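Clearing a shared table at the end of the day, part 2: bottles and the bin

In part 1 I wrote about papers and cables. This part is for the other things that stay behind on a shared table, and mostly these are water bottles. In our building in Melville we have long white tables used by many people in one day, and in the evening there is always a bottle on at least one of them. The method below takes me a quarter of an hour for the whole room. I learned most of it from Thu Phùng, who did this work before me at Grunen and did it faster.

What you need

One plastic bin for each table. Choose a strong colour, which you will not use for anything else in the room. Ours are yellow.
A soft cloth and a second one, dry.
A spray bottle with 200 ml of lukewarm water and a few drops of washing-up liquid.
Masking tape and a pen that writes on plastic.

Step 1. Give the bin its place

Decide where the bin stands and do not move it again. On the table is better than under it, in my experience. A bin under the table gets kicked to the wall and after one month people forget that it exists. We put it near a corner, with the open side up of course, and with enough free surface beside it that a person can still sit and write.

Put a piece of tape under the bin if you want to find the same place after cleaning. I did it in May and it is still holding.

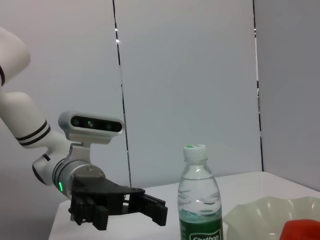
Step 2. Look at each bottle before you touch the rest

A bottle that stands upright can fall when you start to wipe, so begin with the bottles. Lift each one and check three things: if the cap is closed, if there is something inside, and if there is a name. Close the cap first. It sounds too simple to write down, but I have once put an open bottle on top of a folder which belonged to Oanh Ông, and she was very kind about it, and I do not want to repeat it.

A disposable bottle without a name goes to the sink to be emptied and then to recycling. With a reusable bottle, leave the contents alone if you know the owner is coming back the same evening. Otherwise empty it and leave it open to dry on the rack.

Step 3. Put the found things in the bin

Everything that has an owner but the owner is not here goes in the bin. Glasses cases, chargers, reusable bottles when they are dry. Write the day on a small piece of tape and stick it on the object. Not on the lens of the glasses, please, and not on leather.

Food does not go in the bin. Also not an apple.

Heavy things first, then light things. If the bin is full above the rim it is time to send a message to everybody and ask them to come and look.

Step 4. Wipe the table

Spray the cloth, not the table. Wipe in long lines from the far side towards you, and lift the bin when you come to it — there is usually a ring of dust around its foot. For the round marks that a bottle leaves, hold the damp cloth on the mark while you count slowly to ten, then rub. Then the dry cloth in the same direction. On a white surface you will see every line you have missed when the light comes from the side, so I go to the window end and bend down a little to check.

Do not use the rough side of a sponge. We have one table with dull patches from this and they will not go away.

Step 5. Empty the bin on a fixed day

After two weeks we give the things away or recycle them. Hòa Khương writes the message before we do it. Wash the bin itself with the same soap water, also the lip, because dirt collects under it, and dry it before it goes back to its tape. 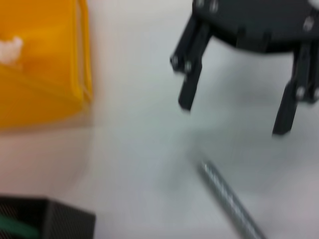
Melville, 16 July 2018

Some additions after letters from readers.

Bảo Từ asks if a lid on the bin would be useful. We tried one from Nistirer. It fitted well, but people put things on top of the lid instead of inside, so we took it off. In a room with a lot of dust I would perhaps try again.

Another reader asks how many bottles we have. Loan Đồng kept a list for the whole building. In the first year it was more than 4,000 disposable ones, and last year 3,000. We have put a tap for drinking water near the Gallardo room between these two years, and I think it is mostly the tap.

For glass tables use less soap than I wrote in the list. One drop is enough, and change the dry cloth when it feels damp in the hand.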